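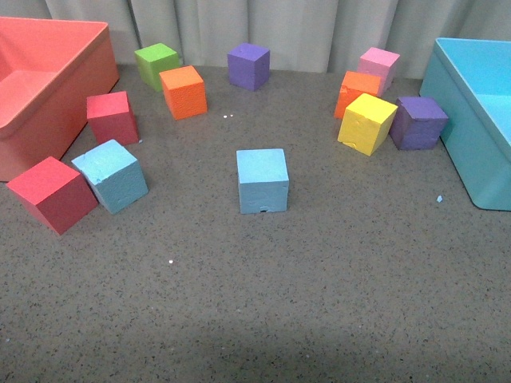 So I've been trying to learn color mixing with actual paint this winter and I have opinions now. Buckle up, this is going to be a long one (sorry to the two of you who follow me for soup). My teacher is Rutilio Gallegos, who runs the evening class over the frame shop, and his whole thing is that you can't judge a color until you've seen what it's sitting on. Foam cubes in solid brights on a speckled gray tabletop look LOUD, like candy loud, and I'd bet money the same cubes would calm right down on a yellow tablecloth. Gray just lets everything shout.

First class was in February and we didn't touch a brush for an hour. We cut up paint chips. I had 114 of them in an envelope from when we redid the hallway and never picked anything, so finally a use for those!

Exercise one: take a single chip, put it on a dark paper and then a light paper, and tell him which looks brighter. I said "they're the same chip" and he said yes, and which looks brighter. Okay. Fair.

The thing that got me was gray. I thought gray was gray. You put a little square of plain gray on a big sheet of orange and it goes blue on you. I kept lifting it up to check. Blair Crichton at the next table thought I was being dramatic until she tried it, and then she said a word I won't post.

Then we moved on to mixing and my confidence left the building. My greens all looked like pond. Every one. I was using a cool blue and a warm orangey yellow, and apparently there's a bit of red hiding in that yellow and it muddies everything up. Swapped to a lemony yellow and boom – leaf green, first try.

If you're buying paint, get 6 tubes and stop. A warm and a cool of each: red, yellow, blue. Plus a big white, because you'll go through white like milk. I bought the Jakum set with all the pretty names and half of those tubes still have the seal on.

Somebody asked about paper. I'm using the Nurnen pad, the cheap one. It buckles if you're heavy with the water but for swatches who cares. I tape mine down on four sides and it behaves fine.

Homework this week is a chart. Every tube mixed with every other tube, in steps, with white added going down. It takes forever and I love it?? I did the red row last night with the radio on and looked up and it was past eleven.

Label your squares while you go. I have a whole row of gorgeous dusty purples and no idea how I got there. I've tried to remake the third one maybe 4 times and it keeps coming out like old liver.

Next up is skin tones, which I'm dreading. Rutilio says bring a mirror and something green. He wouldn't say what the green is for. Will report back, and yes, soup on the weekend, I've got leeks to use up.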